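Knitwear does better folded than hung. A jumper left on a hanger drops at the shoulders and gets longer in the body, and no amount of pressing really puts that right. The method set out below takes under a minute per jumper once you have done it a few times, and it works for anything from a fine crew neck to a thick cable knit.

## What you need

- A flat surface wider than the jumper with its arms out. A bed will do, but a table is easier on the back.
- A clean, pale sheet or towel to lay over it, so that dark wool doesn't pick up crumbs and you can see any fluff.
- A fabric comb or a de-bobbling tool. I use a Celta comb, which is small and has no batteries to run out.
- A drawer or shelf at least 3 cm deeper than the folded jumper.

Only fold jumpers that are clean and fully dry. Check the cuffs and the ribbing at the hem with the back of your hand, as they are the last parts to dry.

## Before you fold

Lay the jumper face up and smooth it from the middle outwards with flat hands. Don't pull at the hem. If one side seam has twisted to the front, ease it back to the edge now.

Go over the underarms and the sides for bobbles. Comb in one direction, lightly, and stop if the wool starts to look thin.

## Folding, step by step

1. Turn the jumper face down, neck away from you.

2. Straighten both sleeves out to the sides.

3. Bring the right side in by a third, so the fold runs from the middle of the shoulder down to the hem. The sleeve will now lie across the back.

4. Turn the sleeve down at the shoulder so that it runs towards the hem, parallel to the fold. If the cuff sticks out past the hem, double it back on itself.

5. Do the same on the left. The two folds should be level at the hem – if they aren't, open the second one and try again before going any further.

6. To shift a fold that has gone slightly wrong, take a good pinch of the knit, two layers if you can, and move it across a little at a time. Lifting by a single loop of yarn will snag it. Navy and black are the hardest colours to judge, so go by feel along the edge. 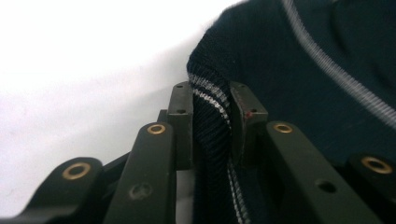 7. Fold the hem up to just below the neck for a shelf, or in thirds for a drawer.

8. Turn the whole thing over and smooth the front once.

## Putting them away

Stack heavy jumpers at the bottom and fine ones on top, no more than five high. In a drawer you can stand them on their folded edge instead, side by side, and then you can see every one without lifting the pile. My Trimenton drawers are 58 cm wide and hold a winter's worth this way – cotton in front, wool behind.

For wool going away until the cold comes back, use a cotton bag with a zip and put a cedar block in with it. Refold everything once in February if it is still in the drawer, along slightly different lines, so the creases don't set.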